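Stiline Community Craft Program – progress report to the Magagula Fund

Prepared by Nokuthula Zwane, program coordinator
Reporting period: the second half of the grant, to the end of November

Dear Lerato,

Thank you for your patience with this one, and for the kind note you sent after the last report, which I read out to the Thursday group's tea table before I remembered it was meant for me. I'll try to keep to your headings this time, although you know I tend to wander.

Where we are up to

All 5 of the courses we promised in the application have now started, and 2 have finished. The finished ones are beginner's card making and the hand-stitched felt course. Paper flowers, stamp carving and mixed-media journals are still going and will wrap up before the summer break. We had 20 places in each course and filled every one of them, with a waiting list for the journals that I am still working my way through by phone.

Attendance across the whole program stands at 262 visits. I was very pleased with that, because the winter was a hard one for colds and the bus changes made the trip longer for people coming from the far side of the river. Several of them started sharing lifts, and they have kept it up.

The felt course was the happy surprise. I had pencilled it in as the quiet one, something gentle for people who like to sit and stitch, and it became the noisiest room in the building. By the fourth week they were swapping patterns, arguing over blanket stitch and bringing in offcuts from home by the bagful. We have more felt in the cupboard now than we bought with your money, so I've moved what was left of that line over to ink and carving blocks, as you said I could.

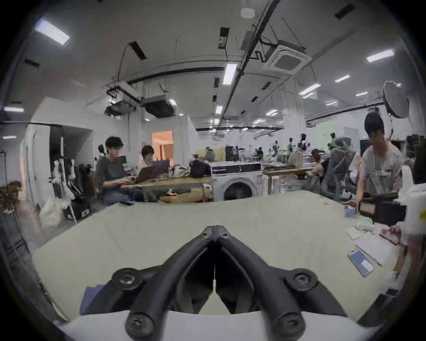

One of the tabletops, with a small piece of blue fabric.

Card making went well too, though it was slower to settle. The first 2 sessions tried to fit in too much – embossing, layering and a pop-up card, all in one evening – and people went home with half-made things and a bit flat about it. We cut it back to one technique a night and everyone cheered up. If we run it again I would like to add an extra evening at the end with no teaching at all, just for finishing off.

Materials and spending

We are a little under budget on paper and a little over on adhesives. The Nusex glue we'd planned on was out of stock for most of the spring, so we bought Enis, which costs more per bottle and has a nozzle that blocks if you so much as look away from it. It does hold beautifully on heavy card, I'll give it that. The full spreadsheet is attached, with receipts in the order they were paid. There is one receipt missing, for a packet of needles, and I have covered that myself.

Tutor fees are on track. Room hire went up in the spring, as I mentioned in my email, and we met the difference from the course fees.

What hasn't gone to plan

The online gallery is behind. We said we would have members' work up by now, and what we have is a page with a nice heading and four cards on it. Taking the photographs has been easy enough, but getting everyone's permission and the right names beside the right pieces has been slower than I allowed for. I have set aside my mornings in the last part of the term to get it done.

We also didn't manage the evening talk on selling at markets. Our speaker moved interstate, and I haven't found someone I'd be as happy with. I would sooner hold that money over to the new year than spend it in a hurry, if you're agreeable.

Coming up

The end-of-year display goes up in the front hall, with a small afternoon tea at 3 pm on opening day. There will be felt birds, a great many paper peonies and a challenge table where each person makes something from the same envelope of scraps. We would love you to come and choose your favourite.

Could you let me know about the market talk money when you get a moment? Everything else can wait until we see you.

With warm thanks from all of us,
Nokuthula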